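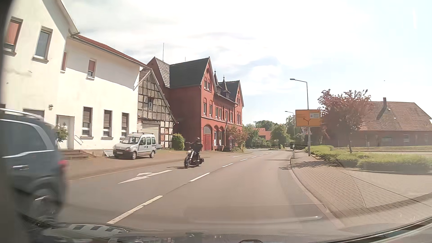
Page last changed: May, 16:40, by Haris Satti

Notebook / Workshop / Dye room / Archive

Kobzar wool, second bath. The kettle was charged with 500 g of scoured yarn and 925 g of dried weld. Temperature was held below a simmer. Flunside tap water again gave a duller yellow than the Plomar supply. 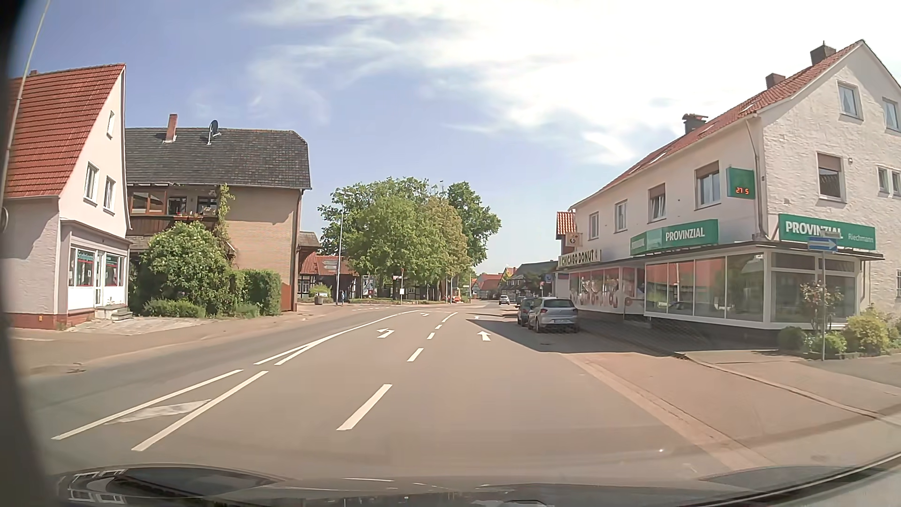

Road through the town.

F. Ibarra recorded skein 778 as uneven at the ties. It is to be retied with looser loops and dyed again in the exhaust bath.
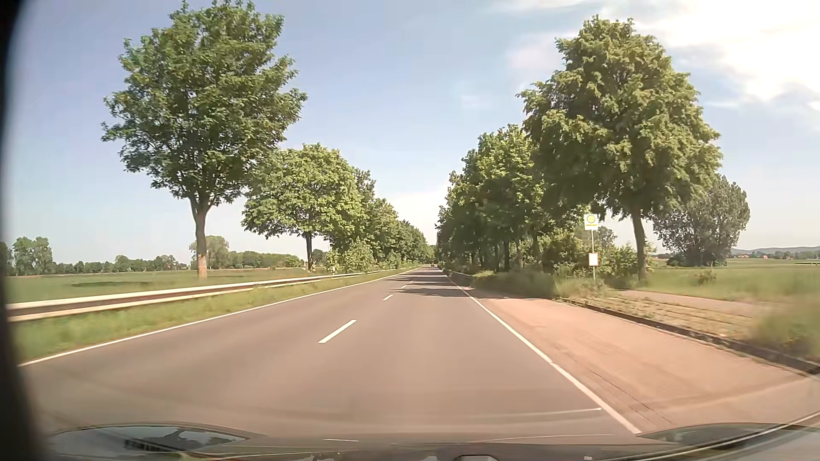 Should the alum be renewed for the exhaust bath?
Only for yarn that has not already been mordanted.

This site uses cookies. Accept / Settings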